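Incidencia 361 – Celda de dos brazos, clasificación de cilindros
Estado: abierta, con medida provisional aplicada
Instalación: Povwood
Software de celda: Skita
Prioridad: 2
Apertura: 27 June 2024

Síntoma

Parada de protección del brazo izquierdo durante la extracción desde la bandeja roja. El controlador notifica error de seguimiento en la muñeca y Skita cancela la tarea completa, incluida la del brazo derecho. La pinza izquierda queda cerrada con la pieza dentro. El rearme desde consola funciona a la primera, pero el ciclo no se puede reanudar y hay que retirar las piezas a mano.

Primera aparición durante la serie de aceptación de 500 ciclos, en el ciclo 80. Sin avisos previos en el registro.

Configuración

Mesa blanca, tres recipientes: azul a la izquierda, rojo en el centro, translúcido a la derecha. El rojo es el origen. Los cilindros se colocan de pie. Ambos brazos pueden entrar a la vez en la bandeja roja siempre que el planificador les asigne piezas distintas. Pinzas paralelas Ong en los dos lados, mismo firmware.

Comprobaciones

Par de cierre de la pinza izquierda: dentro de tolerancia. Se intercambian los valores de apertura con los de la derecha y el fallo se repite en el izquierdo.

Calibración mano-cámara: repetida. Residuo sin cambios respecto al informe de Zanance. Descartada.

Colisión entre brazos: revisadas las trayectorias registradas. Las envolventes de las dos pinzas se acercan sobre la bandeja roja, pero no llegan a solaparse. Descartada como causa directa.

Cableado: el cable negro de la pinza izquierda cuelga por debajo del cuerpo y baja hacia la bandeja azul. Con el brazo extendido hacia el centro, el bucle pasa cerca del borde de esa bandeja.

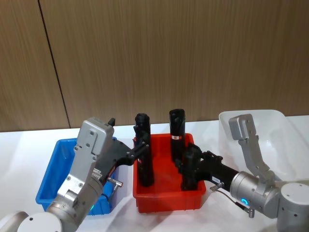
Se ejecuta la trayectoria de extracción a velocidad reducida, sin pieza. Al subir y girar la muñeca, el bucle engancha en el borde de la bandeja azul y el cable se tensa. El error de seguimiento crece desde ese punto y supera el umbral antes de terminar el giro. Reproducido varias veces con el mismo resultado. Retirada la bandeja azul, la misma trayectoria termina sin error.

El brazo derecho no presenta el problema. Su cable se curva bajo la muñeca y en la trayectoria revisada no toca ningún recipiente.

Causa probable

Exceso de cable libre en el lado izquierdo. El modelo de colisión de Skita incluye brazo, pinza y bandejas, pero no el cable – el planificador considera válida una postura que en la celda real no lo es.

Medida provisional

Fijado el cable a la muñeca izquierda con brida, dejando holgura para el giro completo. Añadido un punto de paso elevado antes de la rotación. Velocidad del brazo izquierdo limitada hasta nueva revisión. No se ha tocado el umbral de error de seguimiento y se pide que no se modifique: fue lo que detuvo el brazo antes de dañar el conector.

Pendiente

– Inspeccionar el conector de la pinza izquierda con la celda consignada.
– Zanance: confirmar radio mínimo de curvatura y enviar guía de cable para ambos lados.
– Añadir a Skita un volumen de exclusión bajo la pinza que cubra el bucle.
– Separar la cancelación de tareas por brazo. Solicitud de mejora, sin fecha anterior a septiembre.
– Repetir la serie de 500 ciclos desde cero. Los ciclos anteriores al fallo no computan para la aceptación.

La incidencia no se cierra hasta disponer del registro de la serie repetida.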